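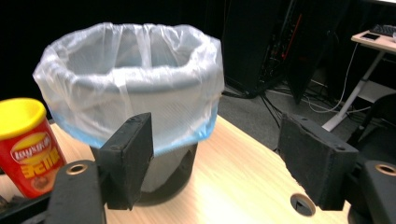 Sallgate Local History Club

October 1, 2025

I have now heard the story of the Doucet Street tunnel from five people, and no two of them put it in the same place. One had it running from the old bank to the river. Another was sure it started in the cellar of the shoe repair shop and came up inside the church. A man at the hardware counter told me his uncle had walked the whole length of it with a lantern, and when I asked which end his uncle came out of, he said he'd have to think about that.

So I'm going to be the sour one again and say I don't believe there was a tunnel.

I know how this goes over. When I wrote last spring that the brick building on the corner of Doucet and Mill was probably never a stagecoach stop, I got an email that began "With all due respect" and went downhill from there. (It was built about twenty years after the last stage ran. I'm sorry. I didn't build it.) But the tunnel has been creeping into print lately. It was on the walking tour flyer this summer, with no "supposedly" or "some say" attached, and once a thing is on a flyer it gets copied onto the next one.

Start with what we have on paper. The street was graded and paved in sections, and the contractor's bills survive in the town ledgers. They are dull reading and I have read them. The crew billed for stone, for sand, for hauling, for a broken axle, and for 32 days of labor on the stretch between the bank and the feed store. There is a separate charge for moving one hitching post. I find it hard to picture a crew that wanted to be paid for a hitching post digging up the middle of the street, running into a brick passage big enough to walk through, and leaving it off the bill.

Then there's the water. Anybody who has owned a house on the low side of Doucet can tell you what happens in the cellars there in a wet October. My own grandmother kept her canning on the second shelf and up, and the first shelf was for things she didn't care about. A tunnel running from there to the river would have been a very long bathtub.

What people do have is cellar arches. I've been in three of those cellars and seen them, bricked-up arches in the front wall facing the street, and I'll admit the first one gave me a little jump. It looks just like a doorway somebody didn't want you to use. But they're low, barely past my waist, and they line up with the old sidewalk. I think they were coal vaults. The storekeepers dug out a space beneath the walk, the coal man dumped his load through a hole in the pavement, and the clerk shoveled it in through the arch. Lots of towns had them. When the sidewalks were redone the holes were covered and the arches closed, and then the people who remembered the coal died and the people who remembered only the arches started talking.

Yến Bùi, who has the tailoring shop in what used to be Prirel's Dry Goods, let me bring a tape measure and a flashlight down her back stairs last month. Hers is the best preserved of the three. A few bricks have dropped out at the top of the arch and you can get a light in. Behind it there's a space that goes back around 50 inches and ends in a stone wall. The floor is black and gritty. I put some of the grit in an envelope and I'm fairly sure it's coal dust, though I am not a chemist and would be happy to have one tell me I'm wrong.

She asked whether it could be the start of something longer, with the stone wall put in afterward. Fair question, and I can't rule it out from one peek through a hole. The stone matches the foundation on either side as far as I could see, which to me says it all went in together. I'd like a second look with somebody who knows masonry.

The other half of the legend is the money. In the version I grew up with, Mr. Prirel used the tunnel to carry cash to the bank, and on the night of the fire there was $1,798 down there that was never found. I have always been suspicious of that number. It's so exact. How does a sum get counted to the dollar and then lost? I did finally run across it, and it isn't in any report of the fire. It's in a tax list, four years before, as the assessed value of the Prirel lot and building. Somebody read it, or half remembered it, and over time it turned into a bag of cash under the street.

I could be wrong about that link too. Two matching numbers don't prove much. But given the choice between a coincidence and a bag of money, I know which one I'd bet on.

The best objection I've heard came from a woman who grew up over the Dedo Bakery. She says that as kids they could hear footsteps below the sidewalk. I don't think she's making it up. The vaults on that side seem to have been joined in at least two places, and a bakery would have had somebody down there with the coal well before daylight. Sound does odd things in a brick space.

If you have a cellar on either side of Doucet between the bank and the bend, I'd like to see it, arch or no arch. I'd also like to hear from anyone with a photo of the sidewalks before they were redone, especially one that shows the iron covers. And if your uncle walked it with a lantern, please find out from him where he came up. I'll bring the tape measure.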